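Home | Telly Talk | Radio | Quizzes | Ask the Sofa | Log in

Why do talent show finals drag the result out for so long?

Anjani Goh
Posted Saturday, 6 replies hidden

Hello all, long-time reader, first time asking. My mum and I follow Kerkaslow Sings every year, with the tray of snacks and the blankets and all the rest of it, and we love it to bits.

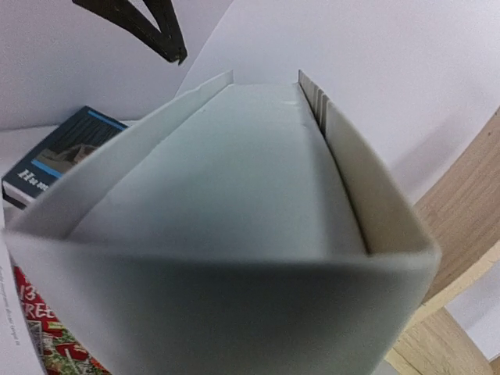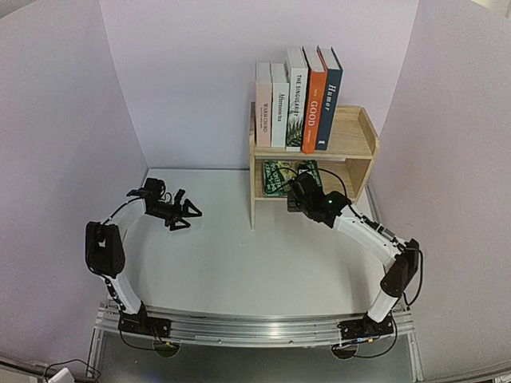 But the final nearly finished us off! The host opened the envelope, said "and the winner is", and then there was a silence so long that Mum went and put the kettle on. After that came an advert break, a film of everybody's best bits, and a second go at the envelope. By the time they said Sitompul had won, half the confetti had already come down on the runners-up, poor loves. Is there a proper reason for stretching it out like that, or do they just enjoy watching us suffer? And was the early confetti a mistake or part of the act? Mum is convinced it was staged and I would dearly like to win this one.

Azadeh Salehi
Hello Anjani, and welcome! I used to help out in the audience at a studio show (a small one, you won't remember it) and a fair bit of the waiting is plain timekeeping. A live programme has to finish when the schedule says so, and if the songs have run quickly there are minutes left over with nothing to put in them. The host has somebody in their ear saying "keep going, keep going" and all they can do is look meaningfully at the card. We once had a pause of about 8 seconds and it felt like a fortnight. The advert break will have been planned well beforehand, I should think.

As for the confetti, I can't say for certain, but ours went off early 2 times in one series and the floor manager was furious, so I'd lean towards a mistake. Sorry to your mum!

Nanditz
staged. they all are. same thing happened on Fludness and everyone talked about it for weeks, which is what they want. record it and skip to the end

270 shares | 8 comments

We use cookies to remember your settings. Accept | Manage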